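Progress report to the Storna program office
Project: Kitchen task demonstrations by remote control
Reporting period ending November
Prepared by Nokuthula Xaba, Satix

1. Summary

Work in this period centered on recording demonstrations of table clearing and wiping. Operators guide the arm from a handheld leader unit while the wrist camera and joint positions are recorded together. The target for the period was 115 accepted demonstrations. We have delivered 113, and the remaining two are scheduled for the first week of the next period.

2. Staffing and training

Thabiso Nkuna and Bongani Modise completed operator training and now share the recording sessions. Gert Ndlovu reviews each recording before it is accepted. A demonstration is turned down if the operator pauses for long in the middle of a grasp, or if the arm is brought back to its start position before the task is finished. Written guidance on both points was issued to the operators and is attached as Annex A.

3. Changes to the method

The original plan called for the same table layout in every session. Following the Drimance review, we now change the position of the items between recordings and leave food items and utensils on the table along with the cleaning cloth. Operators have found the fuller layouts slower to work in, especially when turning the wrist close to the tabletop.

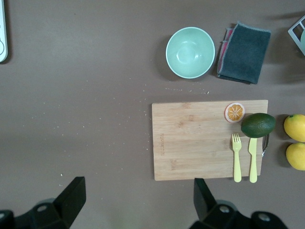
Crumbs remain the hardest part of the task to show well. Operators feel no contact through the leader unit and tend to press the cloth too lightly on the first pass. Sibusiso Le Roux is testing a simple force display for the operator's screen, and a first version will be tried in 3 sessions next month.

4. Matters for decision

We ask the program office to approve moving unspent travel funds to the repair of the second leader unit, which has a worn trigger. The quotation from Khumalo is attached as Annex B. No change to the total budget is requested.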